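Trucos para cajones pequeños que me traje de una jornada de puertas abiertas
8 de abril de 2018
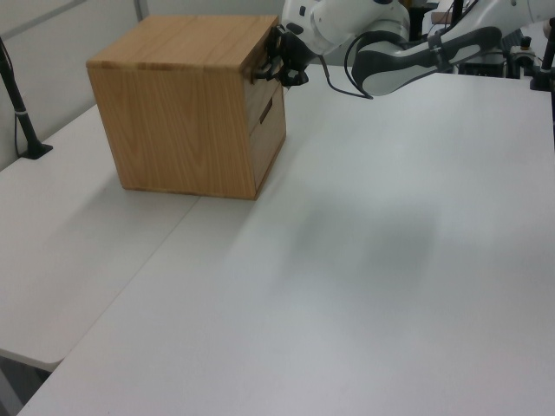 ¿Se puede aprender algo útil para los cajones de casa viendo trabajar a un robot?
Bastante, sobre todo paciencia. Una máquina que tiene que abrir un cajón necesita que el cajón esté bien: recto, limpio, con un tirador que se pueda agarrar y con el mueble quieto en su sitio. Si falla una de esas cosas, se atasca igual que nos atascamos nosotros un lunes con prisa.

Os cuento. El taller Skatard, en el polígono de Votmont, abrió sus puertas una mañana entera y me apunté sin pensarlo mucho, porque me gusta cualquier sitio donde haya muebles y herramientas — y si además dan café, mejor. Yo iba a mirar los brazos blancos, claro, como todo el mundo, pero acabé tomando notas sobre cajones en el dorso del folleto. La demostración que más me gustó fue la del mueblecito en forma de cubo, con su veta de roble claro y una ranura en el frente del cajón en lugar de tirador. Me recordó muchísimo al que tengo yo junto a la cama, que llevaba desde diciembre abriéndose a trompicones.

Así que al volver a casa lo vacié, lo puse boca abajo encima de una manta y me dediqué a él toda la tarde. Van los trucos, por el orden en que los fui haciendo.

Sujetar el mueble
Los cubos pequeños pesan poco y se van detrás del cajón en cuanto uno tira con ganas. En la charla explicaron que, antes de pedirle nada al robot, comprueban que el mueble no baile. En casa basta con pegar un trocito de goma antideslizante en cada esquina de la base, de la que se vende en rollo para los armarios de cocina. Si el suelo está torcido, doblad la goma en una sola esquina y probad otra vez. Os sorprenderá lo que cambia un cajón cuando el mueble deja de moverse.

Limpiar la ranura
Las ranuras que hacen de tirador son muy bonitas y muy cómodas, pero acumulan polvo y grasa de los dedos en el canto de arriba, justo donde no se mira. Yo paso un cepillo de dientes viejo en seco, después un paño apenas humedecido con agua y una gota de jabón neutro, y seco enseguida. Nada de chorros ni de pulverizar directamente, que la madera se hincha y el chapado se levanta.

Si el canto está áspero, envolved un lápiz con lija de grano 600 y dadle unas pasadas suaves, siempre en el sentido de la veta. Con 3 pasadas por lado suele quedar fino; el mío necesitó alguna más, porque mi gato le tiene cariño.

Que corra sin ruido
Para las guías de madera sigo fiel a la vela blanca de toda la vida. Se frota en seco por el canto inferior del cajón y por el carril, se abre y se cierra unas cuantas veces y se retira lo que sobre con un trapo. Si preferís cera en pasta, la Ziółkowski que uso yo va bien y huele poco, pero hay que dejarla reposar con el cajón fuera (yo la dejo toda la noche, por pereza más que por otra cosa). El aceite de cocina, por favor, no: se pone rancio y se pega todo.

Tirar recto
Este es el consejo que más me ha servido, y lo saqué de una pregunta del público. Alguien quiso saber por qué los movimientos parecían tan lentos, y respondieron que un cajón corto se cruza en cuanto se tira un poco de lado. ¡Pues claro! Llevaba años tirando del mío desde la almohada, en diagonal. Ahora pongo los dedos en el centro de la ranura y lo saco de frente, y ya no se encalla.

Proteger las esquinas
Las esquinas de un cubo se llevan todos los golpes: la aspiradora, las rodillas, la maleta que entra de cualquier manera. Para los roces pequeños, un lápiz de cera del tono de la madera, de los de retoque, y luego un paño de algodón hasta que no se note el borde. Compré el mío en la ferretería Cornov, tono 203, y para un roble clarito ha quedado muy apañado. Probadlo antes en la parte de atrás.

Si alguien se anima con la próxima jornada de Skatard, el turno de las 11 es el más tranquilo y se puede preguntar con calma. Llevad calzado cerrado y algo para apuntar — los folletos son satinados y el bolígrafo resbala que da gusto.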